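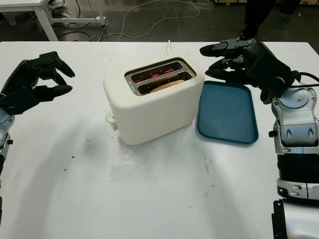

## Ticket 58: handover rule for the toast task, Pata bench

**Opened by:** Renu Chaudhary
**Assigned to:** Deepak Rawat
**Site:** Ovavden, ground floor
**Opened:** March 2024, Friday morning
**Priority:** normal, but please read before the next run
**Status:** closed, one follow-up

### What was reported

Our bench rules say "no hands over the table while the arms are enabled." Simple, easy to remember, and it worked fine for the cup and sponge tasks. Then we added toast, where the whole idea is that a person and the robot both touch the bread, and the rule stopped matching what we do. Two operators asked me on the same morning whether they were breaking it. They were, technically, and I'd written the task sheet!

Second thing: the Grostano controller refused to release the right hand on several handovers and logged `RELEASE_HELD`. People were tugging on the slice to get it back. Please don't tug.

### Log

**RC, 09:10.** Reproduced the held release on my second try. Toast is a lovely test object for this because it's stiff enough to grip and weak enough to tell you straight away when you've gripped too hard. Asked for arms to stop (button, not voice) and removed the slice by hand with the drives off.

**DR, 09:45.** Checked the release settings. The hand opens when it feels a steady pull for a set time. We had that time at 2,000 ms, left over from the cup task. Two seconds is forever when you're holding a hot slice by the corner, so of course people pull harder and let go early, and then the timer starts again. The controller is doing exactly what we told it.

**DR, 10:20.** Dropped the time to 60 ms. Too eager. It let go on the small jolt when the arm stopped. No harm done, one slice on the table, crumbs everywhere.

**RC, 10:30.** Can we let the person decide? Foot pedal?

**DR, 10:50.** Yes, and I like it a lot better! The old Bataineh pedal still works and plugs straight into the spare input. Pedal down plus light pull = release. Pedal up = hand stays put whatever you do to the toast. Set the pull time to 300 ms.

**RC, 11:40.** Ran it with the pedal until lunch. Not one held release and not one early drop. The grip feels so much calmer from the human side, too. I'd been bracing without noticing.

**DR, 13:15.** Now the rule itself. I'd rather not write "except for toast" at the end of the old one. Proposal is to split it by what the arms are doing:

1. **Toaster on:** nobody reaches over the table. If the lever is down, you stand back. A slice that looks stuck stays stuck until the toaster is off and unplugged.
2. **Arms moving:** same, stand back.
3. **Handover:** arms stopped, right hand holding position, left hand parked open on its own side. The person comes in from the far side of the table and holds the slice by its ends, with fingertips kept out from under the robot's fingers.
4. **After handover:** step back first, then pedal up, then the arms may move.

**RC, 13:30.** Love this. Could we add that only one person reaches in at a time? And that the second operator keeps the stop button in their hand through step 3, as opposed to on the desk.

**DR, 13:35.** Added both.

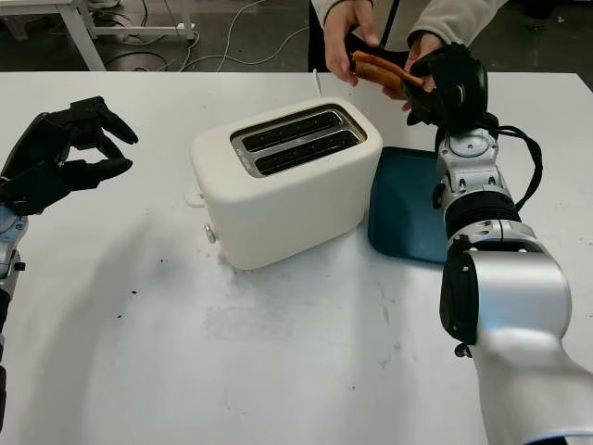 ### Housekeeping items raised along the way

- **Floor cables.** The white and gray ones behind the table lie in loose loops, right where the handover person stands or walks. Route them under a cover before Monday. I'd make this a start-of-day check on every bench.
- **Crumbs.** Wipe the tabletop between batches, with the toaster unplugged and cool. Brush the robot fingers at the same time; a dry paintbrush does it nicely.
- **Tray.** Keep it to the right of the toaster so the drop-off point stays the same from run to run.
- **Sleeves.** Long sleeves are OK for handover if they're close at the wrist. Anything hanging at the front (lanyards, headset leads) gets tucked in or taken off.

### Resolution

Pull time set to 300 ms with the pedal required. Bench rules updated on the wall sheet and in the task folder, and the old one-line rule is crossed out so we don't have two versions going around. Release settings now live with the task — cup, sponge and toast each get their own — so a leftover value can't follow us to a new object.

**Follow-up (Deepak):** show a message on the operator screen when the pedal is up and someone is pulling. Right now you only find out from the log.

**RC, 16:05.** Read the new sheet out loud with both operators and walked through a handover with the drives off. They found one gap: it doesn't say what to do if the slice breaks. Added: let go, step back, press stop, then clear the pieces. Closing 58. Thank you Deepak, great day's work!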